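Ironing Is Optional

The Ruddock Hall harvest table is coming together, which is to say we own a tablecloth. It's dark gray, it shows every crease from the cupboard, and it picks up lint like it's being paid to. The good white one went to Zornorcombe in February and has decided to stay.

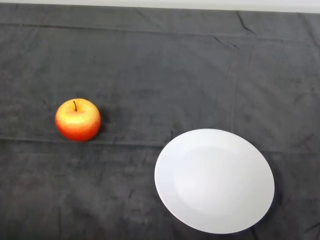

Fruit is the other matter. Last year we asked for a few apples and got more than 400, most of them left on the step after dark by neighbors with trees. We'd be grateful for fewer this time – a bag per household is plenty. Plates are also welcome, matching or otherwise. Put your name on the bottom if you'd like yours back, and please use something that survives the dishwasher. We still have 4 from last fall marked only "Mom."

Drop-off is at the side door.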